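**Workshop walk-round, Hinthorpe repair room**
15 October 2019
Form last changed in May. OK = fine, ACT = needs doing, N/A = not looked at this time.

A really good round this time! The room is in much better shape than it was in spring, and several old ACTs have finally gone. Comments are longer than the form wants, sorry, but there was plenty worth writing down.

## 1. Doors, floor and ways out

- [x] **Fire door opens fully from inside.** OK. Swings beautifully now the new closer is on.
- [x] **Route to fire door clear.** OK. The pallet of Stosen monitors that lived here all summer has gone to the store. Lovely to see the floor again.
- [ ] **Floor free of trip hazards.** ACT. One edge of the matting by the sink has curled up. Tape it down for now and order a new length.
- [x] **Exit sign lit.** OK.

## 2. Electrical

- [x] **Sockets and faceplates undamaged.** OK
- [ ] **Extension leads in date for testing.** ACT. 2 leads have labels I can't read. Take them out of use until they've been retested.
- [x] **No lead plugged into another lead.** OK. This was our worst habit last year and it has completely stopped. Well done, everyone!
- [x] **RCD trips on test button.** OK, both boards. Remember to warn people before pressing it (I did, this time).
- [x] **Mains lead out before any case is opened.** OK. Asked at each bench and got the right answer at each one.

## 3. Benches and open machines

- [x] **Bench tops sound, no sharp edges.** OK. The ribbed metal tops are wearing really well and wipe down in seconds.
- [x] **Tower cases laid flat before internal work.** OK. Far better than balancing them upright, and so much easier on the back.
- [ ] **Empty processor sockets covered when work stops.** ACT. We have a whole tub of plastic covers in the second drawer, so please use them. Bent pins are miserable to put right.
- [ ] **Wrist straps at every bench.** ACT. 3 need new crocodile clips. The straps themselves are fine.
- [x] **Screws kept in trays.** OK. The magnetic trays from Zimari are a triumph.

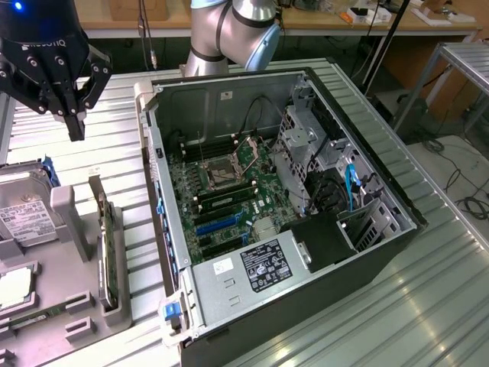

*Section 3: tower on its side, panel off, processor socket open.*

Power supplies get a line to themselves. They may be taken out of a machine and swapped, but their own covers stay on, whatever the fault. Suspect units go in the red crate with a tag tied to the lead.

## 4. Lifting and storage

- [x] **Heavy items below waist height.** OK. The UPS units are down on the bottom shelf at last.
- [ ] **Shelf load labels in place.** ACT. Bay nearest the window has lost its label.
- [x] **Trolley wheels and brake.** OK. Oiled, silent, a joy to push.
- [x] **Old batteries in the lidded bin.** OK. Vahidi collect when it's full and it's nowhere near.

## 5. Air, light and heat

- [x] **Bench lamps working.** OK
- [x] **Solder fume extractor pulling properly.** OK. New filter fitted and the difference is wonderful.
- [ ] **Compressed air used only in the dust booth.** ACT. There was fluff all over the shelf outside it, so somebody has been cheating. 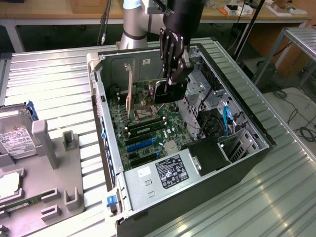 **Do loose cards and memory need antistatic bags if they're going straight back in?**
Bag them whenever they leave your hand for longer than it takes to pick up a screwdriver. The bags are free and there's a big box of them under the print station.

## 6. First aid and fire

- [x] **First aid box complete.** OK. Plasters topped up.
- [x] **Extinguishers in place, pins and seals intact.** OK. CO2 by the benches, water by the door.
- [ ] **Eyewash in date.** ACT. Expires before the next round, so order now.

## To do before the next round

1. Matting by the sink
2. Retest or scrap the unreadable leads
3. Crocodile clips
4. Shelf label, window bay
5. Eyewash
6. Sign for the dust booth, in large friendly letters

Not looked at: loft hatch (ladder out on loan).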